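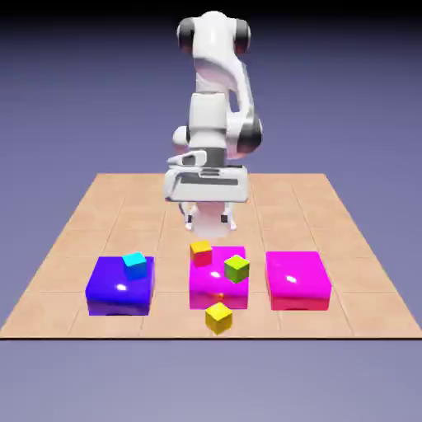
Participants wanted: sorting and tidying study, November

Can a machine tidy up yet? Kind of. Picking up a cube and putting it in the right bin, fine in simulation, most days. Laundry, dishes, a stockroom shelf, not so much. We need people to tell us how far off it is.

What you'd do: watch short simulated sorting runs, mark each one pass or fail, then do the same kind of chore yourself by hand so we can compare. 3 sessions, 50 minutes each, at the Clistora office in Farkcombe. Pays $14 a session plus parking.

Who: adults 18+, anyone who cleans house or has worked a shop floor. No tech background needed. Retail and warehouse folks especialy welcome.

Evening slots from 6 pm, going fast. Email or call Consuelo Ocampo, ext. 673. Say wich evenings work.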